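Lillgate Handheld Gripper Comparison, Bedroom Subset
Data card and usage notes

Summary

This release contains recordings made with hand-worn grippers in furnished rooms. It was prepared to compare 2 controller versions, Dullberg and Karam, on tasks that involve soft materials. The subset holds 300 recordings, of which 208 passed review and are included in the main split. Most of the remaining recordings are kept in a separate folder for users who study failed or incomplete attempts.

Purpose

The comparison was designed to answer a narrow question: whether the Karam controller reports finger opening more consistently than the Dullberg controller when the operator handles cloth. Cloth was selected for the bedroom subset because earlier trials with boxes and cups showed little difference between the two. The results should not be applied to rigid objects.

Collection

Operators worked at the side of a bed and wore a head-mounted camera. Each session began with a short calibration, followed by the assigned task. Tasks in this subset are picking up a cloth, spreading it flat, folding it in half and moving it to another part of the bed. Operators were asked to work at a normal pace and to keep both hands within view of the camera where possible.
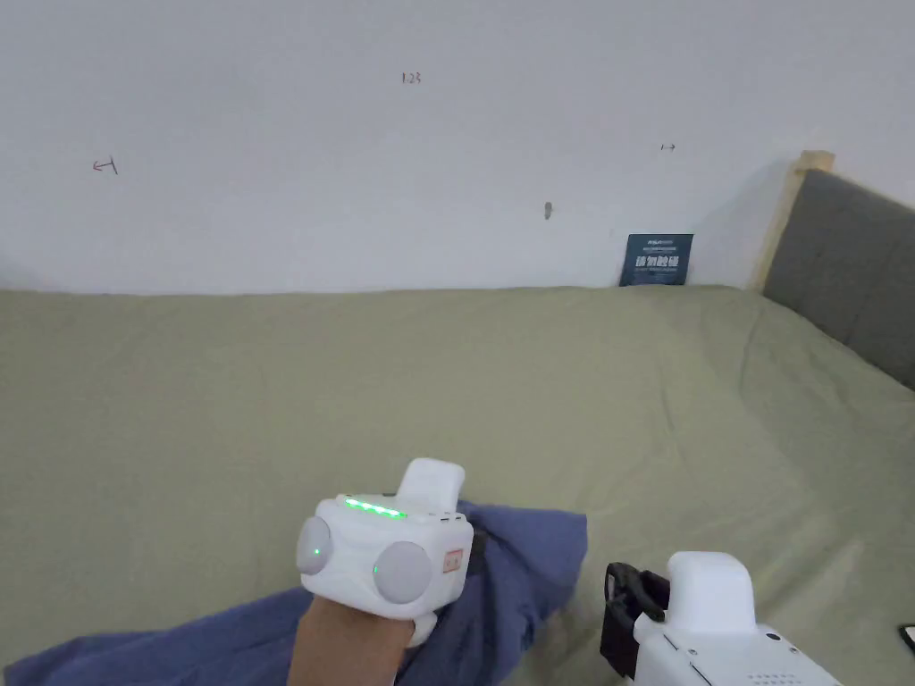
Lighting was left as found in each room. Bedding was also left in place, and creases in the sheet were not smoothed out between attempts. Users who train segmentation models should expect low contrast in some sessions, particularly where the sheet and the cloth are of similar brightness.

Contents

recordings/main – reviewed recordings, head camera and gripper streams
recordings/excluded – recordings that did not pass review
calibration – one file per session
labels.csv – task, controller version, session and review result

All streams share a single clock. Gripper opening is given in millimeters. Time stamps are given in milliseconds from the start of the recording.

Known limitations

The left and right grippers were not always started together. An offset of up to 40 milliseconds remains in certain sessions and is listed in labels.csv. Users should apply this value before comparing the two hands.

The Dullberg sessions were recorded first. Operators had therefore gained practice by the time the Karam sessions began, and differences in task time should be read with care. Finger opening is less affected – the calibration was repeated for every session.

Text and marks on walls or household items have not been removed.

Access and contact

The data may be used for research within partner groups of the Ramari project. Redistribution requires written approval. Requests and error reports should be sent to Yesenia Castaño, data lead, with the session number and the file name. Corrections received before the end of June will be included in the next release.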